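**Re: [garment-care] Sleeve crease on short-sleeved knits, fold order**

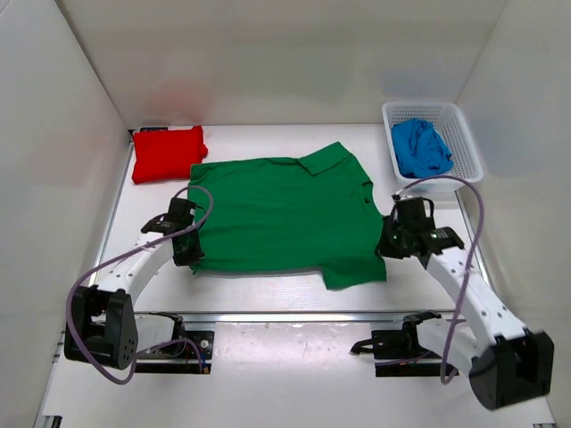 *Vasylyna Savchuk*

On 3rd April, Ratree Thaweesak wrote:

> The Dallton fold sheet has both sleeves going in before the hem comes up. With the green shirts I keep getting a hard diagonal line across one sleeve. Is this the press, or are we laying them out wrong? We have 800 to get through for the Bhat order and I'd like to settle it first.

Ratree,

Layout, I think. Look at the upper sleeve on the green one: it is partly doubled over and has a crease in it before any proper fold is made. Fold the body on top of that and the press will set the line.

What I do:

1. Lay the shirt sideways, hem left, neck right.
2. Open each sleeve fully and flatten it from the shoulder seam outward.
3. Smooth the body from neck to hem. Faint horizontal wrinkles can stay - they go in the press.
4. Check the neckline for small folds and the hem corners for points.
5. Fold sleeves, then hem to shoulder.

Step 2 is missing from the Dallton sheet. The Turkuvent one from February has it, on the back.

On press settings, I run 62 percent steam for 19 seconds on cotton knits. Don't go higher on anything with buttons at the neck.

Can you send me the fiber content from the care label?

Vasylyna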